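Wovar Robotics Club > Projects > Hand-held gripper > Sorting small items

Print this page | E-mail this page

Sorting a tray of small items with the hand-held grippers

Updated 8/6/20

This page covers the sorting exercise members record at home for the Jarman project. You need both grippers, a shallow tray and a box to sort into. Allow an evening for your first set. Read the charging page first if you have not used the grippers since July.

Before you start

Sign out a kit under your member number. The spare kit is number 771 and has the older cable, so check the connector before you take it home. Wipe the finger pads with a damp cloth and let them dry. Open and close each handle a few times. If one finger lags behind the other, tighten the linkage bolts a little at a time and try again.

Setting up

1. Pick a surface you can reach from both sides. A table is easiest, but a sofa or bed is fine if the tray does not slide.

2. Put the tray at an angle to you. Straight-on trays made our July recordings look too much alike.

3. Fill the tray with things of different thickness and stiffness. Jewelry is good for this - beaded bracelets bend when you lift them, and a solid bangle does not. Nine pieces is plenty. Leave space between them for the fingers.

4. Set the open box behind the tray, within reach of both grippers.

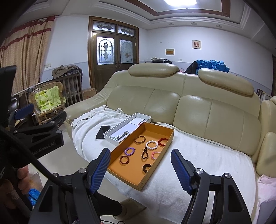
5. Start the recording in Drallo and hold both grippers still over the tray for 3 seconds.

Picking and placing

Work with one gripper at a time. Come down from above with the fingers open, close slowly, and lift straight up before you move toward the box. For a beaded strand, take hold of 2 or 3 beads. For a bangle, grip one side of the ring.

If you drop a piece, leave the recording running and pick it up again. Do not use your fingers.

When the tray is empty, stop the recording, name the file with your member number and upload it to the Condulo folder. Mix the pieces up before the next run.

Contact the club | Copyright Wovar Robotics Club | Back to top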